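Workshop tips: teaching an arm to play cards before you let it near the real table

Rehearse in the simulator first. A card dropped there costs you a reset, and Jalorix resets in 2 seconds.

Ask your planner for a straight-down approach. Ours in Bosari likes scenic routes – very elegant, and hard on the discs.

Check every camera before blaming the detector. A 6 seen sideways has fooled better software than yours. 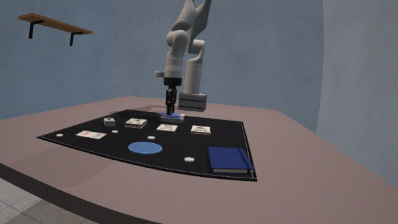
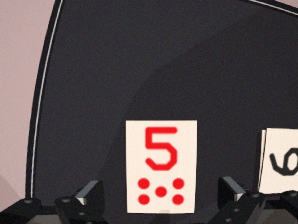
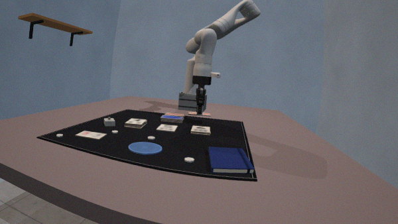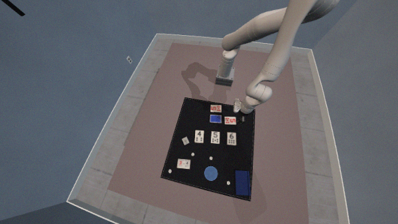
The card table in simulation, four views.

Vary the shadows between runs. Mine learned to avoid them like puddles, and it took 800 episodes to talk it out of that.

Save the seed with the log. Run 7 was my best ever and I can't get it back.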